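The Long Way Around the Lake

There is a particular kind of cold that settles on Clillirar in the first week of the year, and people who grew up with it will tell you they can smell it before they feel it. The lake stops moving. The ducks walk where they used to swim, looking a little put out about it. And sometime after breakfast the first skaters come down the hill with their boots tied together over their shoulders, just as their parents did.

I came for a weekend and stayed 8 days, partly for the skating and partly, I'll admit, for the soup. The path around the shore is a long one, and it passes three warming huts, each with its own stove and its own pot. The hut at Bozsik Point leans toward barley and smoked ham. The one by the old mill does a split pea so thick the ladle stands up in it (I tried!). The last hut, tucked into the pines, changes its mind every day, and that was the one I kept going back to.

The town has 3,038 people in it, according to the sign on the county road, and on a bright Saturday it seems as though every last one of them is out on the ice -- grandmothers in fur hats, toddlers pushing kitchen chairs, teenagers pretending not to have fallen. The skating club has been keeping a notebook of freeze dates for 63 winters. It lives in a drawer at the Brandex Hotel, and if you ask nicely at the desk they'll let you turn the pages yourself. Some years get a whole paragraph. Others get a date and the word "finally."

I rented my skates from Cirkex, the little shop across from the post office, where they will sharpen a pair while you wait and give you a great deal of advice about socks. One thin pair of wool, they say, and never two. I wore two on my first morning and paid for it with numb toes all the way to the mill.

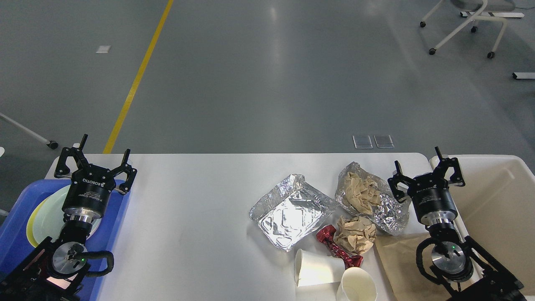 When is the best time to go? The middle of February, when the ice has had weeks to thicken and the afternoons are long enough to make it all the way around before dark.

If you do go then, book your room early, and ask for one on the lake side. The radiators knock a bit at night, but in the morning you can lie there with the curtains open and hear the blades going by -- a thin, scratchy, cheerful sound -- long before you've made up your mind to get out of bed.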